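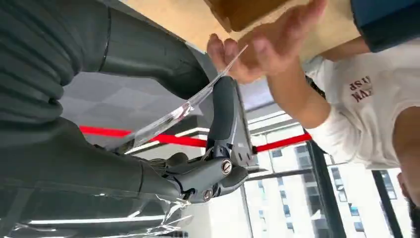 Grurkeo Handling Group — Working Practice Meeting
Minutes, June

Present: Bình Ninh (chair), line leads from packing and film handling, safety, two from the Clakov integration desk
Apologies: Mazurek
Start: 9:30 a.m.

1. Minutes of the last meeting
Agreed, with one correction. The hold-to-run rule in item 4 applies to teaching mode only. The draft had it applying to all modes.

2. Hand-to-gripper passing of film and sheet
Bình went through revision 3 of the practice note. Most of the talk was on clause 2, which covers a person and a gripper holding the same piece of clear sheet.

Agreed wording:
2.1 The person holds the sheet by the far edge or far corner. Fingers stay off the half nearest the gripper.
2.2 The arm does not start its pull until the person has let go and said so, or pressed the release pedal where one is fitted.
2.3 Bare forearms are allowed for plain film. Cut-resistant sleeves are required for rigid sheet with unfinished edges.
2.4 Long hair tied back, no lanyards, no loose cuffs.

Packing asked if 2.2 would slow the cell down. Clakov timed it on the trial cell and got 9 seconds a cycle with the spoken release. The group accepted this. Safety wants the pedal in the long run and will price it.

3. Loose wrap near the arm
There have been several reports of plastic wrap catching on wrist joints. Some cells drape wrap over the arm on purpose to keep dust off, and others just have scrap lying close by. The current note doesn't separate the two.

Agreed that any cover must be fastened at both ends and must not reach the gripper linkage. Scrap goes in the bin before the next cycle. Clear wrap is hard to see under the ceiling lights, so the check is to be done by hand with the arm stopped — looking from the walkway doesn't count.

Clakov asked for an exception for fitted bellows covers. Granted, as those are part of the arm.

4. Speed and force limits
No change to the shared-space speed limit. The gripper force setting for thin sheet stays at 10 newtons. Film handling would like to go higher for the thicker grade and was asked to bring test results first. Around 900 cycles was suggested as a fair test.

5. Prarnska checklist
The checklist still points to the old clause numbers. Form 551 has the same problem. Both to be reissued together. Until then leads should write the new clause number in the margin.

6. Any other business
Safety reminded leads that visitors stay outside the marked line even when the arm is stopped.
Saturday shift has asked for a printed copy of the note at each cell. Agreed.

Actions
Bình Ninh — send out revision 4 with clauses 2 and 3 as agreed
Safety — pedal prices
Film handling — force test on thicker grade
Mazurek — reissue checklist and Form 551
Clakov — list of cells with fitted covers

Meeting closed 10:40 a.m.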